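Subject: Re: [lowclarinets] Ligature slipping on hard rubber bass mouthpiece
Date: 15 Oct 2025

On the list, a member in Dunstead wrote:

> I bought a used Tremblay bass clarinet mouthpiece in April and I like
> it, but the ligature that came with it creeps up toward the tip when
> I play for more than one piece. If I tighten the screws the reed
> feels choked. Is this the mouthpiece or the ligature? Has anyone
> tried the Drasa fabric one on this model?

I have the same mouthpiece and had the same trouble. On mine it was the ligature. The Tremblay body has more taper than most bass mouthpieces, so a metal ligature made for a straighter body only grips along its bottom edge. The upper screw then does very little except press on the reed.

I tried 2 others before I settled on one. The Drasa does fit. It is a woven band with a single screw, and it stays where you put it. The low notes speak easily. I found the throat notes a little dull with it, but I play on a fairly soft reed and you may not hear the same thing. The band stretches a bit when it is new, so check the screw again after the first few days.
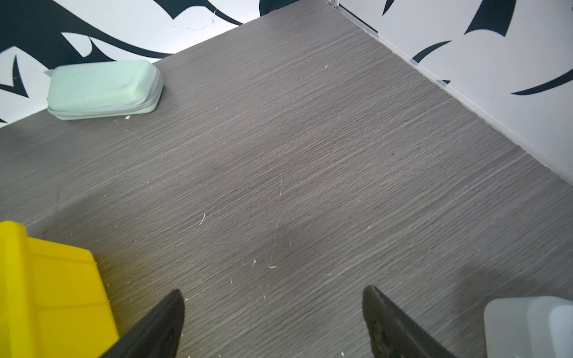
The other one was a Tevero, the plain metal model with the rubber pad inside. It is brighter and I use it for band. The pad is what keeps it from sliding. You need the bass size and should ignore the tenor sax size, even though the shop page says they are interchangeable. The tenor one would not go down past the top line on my mouthpiece.

Before you spend anything, wipe the outside of the mouthpiece with a damp cloth and dry it well. Cork grease gets up there from your hands and a used one may have years of it. Then set the ligature a little lower than you think it should go, tighten the bottom screw until it is snug, and turn the top screw only until it touches. That was enough to get me through a 2 hour rehearsal with the old ligature, though I still had to push it down at the break.

If the reed still feels choked with the screws loose, look at the table of the mouthpiece with a straightedge. A warped table would give you that no matter what is holding the reed on.

I still have the tenor size Tevero if anyone on the list wants it for the cost of postage. Write to me off list.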